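Print this thread
E-mail this thread

ok so a few of you asked what I do all day now that I'm on the Fulmont project. Short answer: laundry! Long answer: a thread, grab a snack

We're collecting examples of people handling soft stuff at home so a model can learn from them. Clothes, blankets, covers, all of it. You squeeze the gripper by hand, you do the chore, it records, you do it again. And again. And again

My target this month was 195 good takes. I'm at 307 recorded, and if you just did the math on what that says about my keep rate, please be kind

Favorite object so far is the puffer jacket. It's so hard!! A t-shirt just lies there, but a puffer has opinions - you grab one bit and the rest of it slides off somewhere else
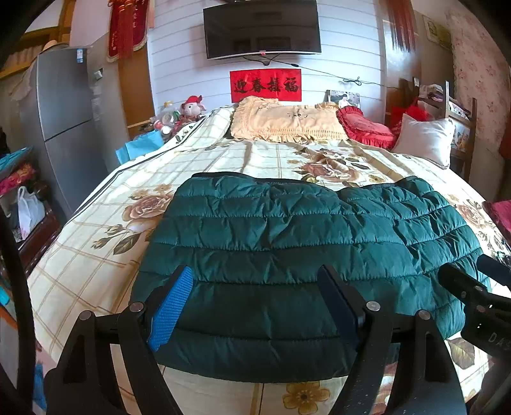 Going in for the hem. Both fingers on, flowered duvet underneath.

Best trick I've picked up: start every take from a different mess. The first week I laid things out the same way each time, super neat, very proud of myself, and the folks at Trekitz who train the model wrote back that it had basically memorized my folding. Oops

So now I toss the thing, turn around, and work with whatever I get. Sleeve under? Great. Half off the bed? Even better

Somebody in the replies wants to know if it's boring. Sometimes, yes! Around take 15 of the same item my brain leaves the building. I put on a podcast and then remember we're saving audio on this batch, so no podcast. I hum. There is now a training set with me humming in it and I'm sorry to the whole Crenshaw office
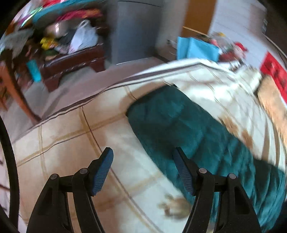 Blankets are what I really want to talk about, because I think they're the most useful thing we collect and they get the least love. There's no collar, no zipper, nothing that tells you which way is up, so every grab is a judgment call and that's exactly what you want the model to see. The dark teal one is fuzzy and plush, and its top edge is partly folded in under the white of the cover, so before you can do anything sensible you have to decide where the blanket stops and the bed begins. I pause there every single time. I used to redo those takes to get rid of the pause, and now I leave it in

Also, move slower than you think you need to. I rush when I'm hungry and you can see it in the footage - swoosh, smear, bye bye pattern. My lead lets a few blurry moments through but if the whole take is like that it goes in the bin

Labeling is the other half of the job. Each take gets a line of plain text, like "pick up jacket by hem", plus a yes or no on whether it worked. I do mine in batches of 5 while I can still remember what I was trying to do. Tried saving them all for the evening once. Never again

Next up is the Trurkthorpe batch in February, which is all kitchens. Dish towels! Oven mitts! I am weirdly excited about the oven mitts

If you've done this kind of collecting and have a good way to keep your wrist from getting sore, please tell me. I've tried switching hands and my left hand folds like a raccoon

Print this thread
E-mail this thread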